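Sunis Fan Screening: Frequently Asked Questions

What is the event?
A preview of the feature film Dranero, with a talk by its director, Qusai Rawashdeh, after the credits.

Where is it held?
At the Majali, in the main hall. The balcony is closed in September.

How do I get a seat?
Seats are given out by draw. There are 2,000 in the hall, and each winner gets two. Names are drawn at 6 p.m. and emails go out the same evening.

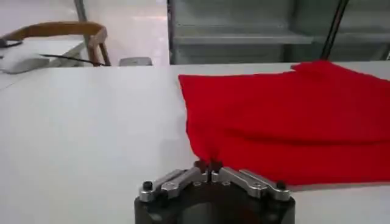
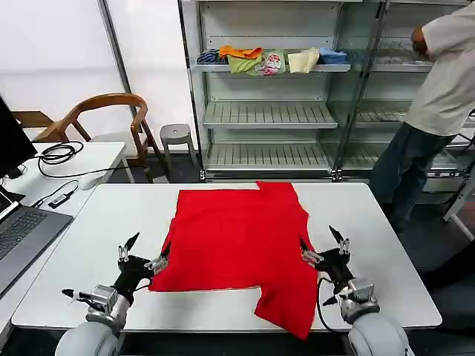

Can I pass my seats to a friend?
Yes, until noon on the day of the show. Change the name on your booking page.

Is there an age limit?
You must be 17 or older. Bring photo ID.

How long is the talk?
About 6 questions are taken from the audience, so it depends on the answers. Doors stay open if you need to leave early.

Are phones allowed?
Yes, but they must be off during the film. Photos are fine during the talk, without flash.

Will the cast be there?
We don't know yet. Any names will be posted on the Grundside news page.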